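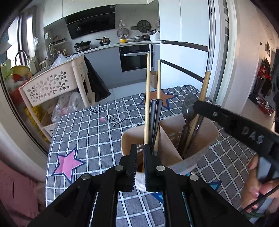
작성: Golshifteh Khosravi

5장. 핸드 그리퍼 손가락 비교 시험

이 장은 Ovton 핸드 그리퍼에 손가락을 바꿔 끼우고 같은 작업을 반복해 비교하는 절차를 다룹니다. 시험 대상은 안쪽 면에 홈이 있는 손가락과 평평한 손가락입니다. 4장의 카메라 보정을 마친 뒤 진행하십시오.

5.1 준비물

그리퍼 본체와 손가락 두 종류
칸이 나뉜 수저통
나무젓가락, 플라스틱 숟가락
Dilel 기록 프로그램이 설치된 노트북

5.2 손가락 장착

1. 본체 전원을 끄고 케이블을 분리합니다.
2. 링크 암 끝의 고정 나사를 풀고 기존 손가락을 빼냅니다.
3. 홈이 있는 면이 서로 마주 보도록 새 손가락을 끼웁니다.
4. 나사를 조인 다음 손으로 천천히 여닫아 봅니다. 걸리는 곳이 있으면 2번부터 다시 합니다.
5. 케이블을 연결하고 전원을 켭니다.

주의: 링크 암의 회전축 캡은 풀지 마십시오. 캡이 풀린 상태로 여닫으면 좌우 손가락의 높이가 어긋납니다.

5.3 집기 시험

1. 수저통을 식탁 위에 놓고 젓가락을 세워 꽂습니다. 숟가락은 오목한 부분이 위로 오게 꽂습니다.
2. 기록 프로그램에서 새 세션을 만들고 손가락 종류를 입력합니다.
3. 손가락을 벌린 상태로 수저통 바로 위, 약간 앞쪽에 그리퍼를 둡니다. 이 위치가 시작 자세입니다.
4. 젓가락 하나를 집어 수직으로 들어 올린 뒤 식탁 위에 내려놓습니다.
5. 시작 자세로 돌아와 반복합니다. 손가락 종류마다 28회 실시합니다.
6. 숟가락으로 바꾸어 같은 횟수만큼 반복합니다.

참고: 옆 칸의 식기가 함께 딸려 나오면 실패로 기록합니다. 집은 뒤 미끄러졌으나 떨어지지 않은 경우는 성공으로 기록하고 비고란에 '미끄러짐'이라고 적습니다.

참고: 무늬가 있는 식탁보는 그대로 두어도 됩니다. 다만 두 손가락을 비교하는 동안에는 식탁보와 조명을 바꾸지 마십시오.

주의: 케이블이 손목이나 수저통에 걸리지 않도록 하십시오. 시험 중 케이블이 당겨지면 해당 회차는 버리고 다시 합니다.

5.4 결과 저장

세션을 닫으면 영상과 개폐 폭 기록이 한 폴더에 저장됩니다. 오류 코드 529가 표시되면 저장 공간을 확보한 다음 세션을 다시 닫으십시오. 손가락별 성공률 계산은 6장을 참조하십시오.

검토: Montri Prasertsri
개정일: 2023년 5월 2일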